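Leave the Gravel Alone

Every few years somebody with a drawing program discovers the overflow lot at Plunard and decides it is a problem. The latest to do so is Tristo, the design firm hired to tell us what the land behind the market "wants to be." I have read its proposal twice. I walked out there again before writing this, and I am less persuaded than when I started.
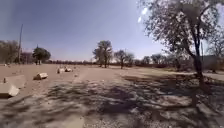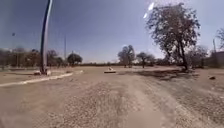
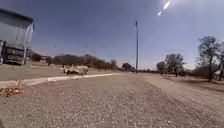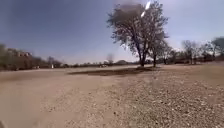 The Plunard overflow lot: open dirt and gravel under a clear sky, with room to spare.

The proposal calls this ground "underperforming." I would like to know what performance was expected. It is dirt and gravel. You drive in along the strip that earlier tires have already smoothed, you pick a spot, you leave. On market mornings it fills from the near end. The rest of the time it sits there and costs us next to nothing, a quality I have come to value in public property.

What Tristo wants instead is asphalt, painted stalls, islands with ornamental grasses, and a "gateway element" that appears in the drawings as a sort of bent steel ribbon. The price is $664 a stall before drainage. Drainage is in a separate appendix, and the appendix says the figure will be refined later. I have lived here long enough to know which direction figures get refined.

We don't need to guess how this goes, because the town already did it once, at Wogan. That lot was gravel too. It was paved 11 years ago with the same talk of activation and arrival. Go look at it now. The grasses died the second summer and were replaced by bark. The bark washes into the storm drain. The stripes have been repainted so often that the old lines show beside the new ones and people park on both. In August the place is too hot to cross in thin shoes. And when it rains hard, water that used to sink in where it fell runs down into the street.

Then there are the trees. The plan has a line about "selective removal to achieve stall geometry," and you have to lay two of its sheets side by side to work out that it means the big ones. One of them throws a wide, patchy shade over the gravel, and anyone who has come back to a car in July knows what that is worth. The bare one, with the smaller tree beside it, is marked on the plan as "declining." Maybe it is. A tree with no leaves on it is not always a dying tree, and I would want someone with a saw license and no stake in the stall count to say so before it comes down. The replacements are described as whips. I will be very old before a whip shades anything.

I'll grant a few points. The gravel is rough, and for a person with a walker or a stroller it is worse than rough. That deserves money now. A firm path and a handful of hard-surfaced spaces near the gate would answer it, and Nedetti, the outfit that regrades the county's back roads, put in a quote for nearly that in December. It came to $3,000 a season for grading and dust control, with the path priced on top. The quote gets one sentence in the Tristo report, under "options not advanced."

I'll also grant that the concrete blocks look like leftovers. They do, however, stop cars, and they can be moved with a loader when somebody changes their mind. Try that with a planted island. The white curb is plain and does what a curb should. I can't find a complaint about either one in the 799 comments the town collected. I can find plenty about the price of parking at Wogan, which was free when it was gravel.

That last part is what bothers me most. A paved lot has to be paid for, so a meter follows, then someone to check the meter, then a permit scheme for the people who complain about the meter. The proposal says no fees are planned "at this stage." Wogan's said the same thing, on page four.

Grade it in spring. Build the path. Get an honest opinion on the trees — from somebody who won't be selling us new ones — and put the ribbon back in the drawer.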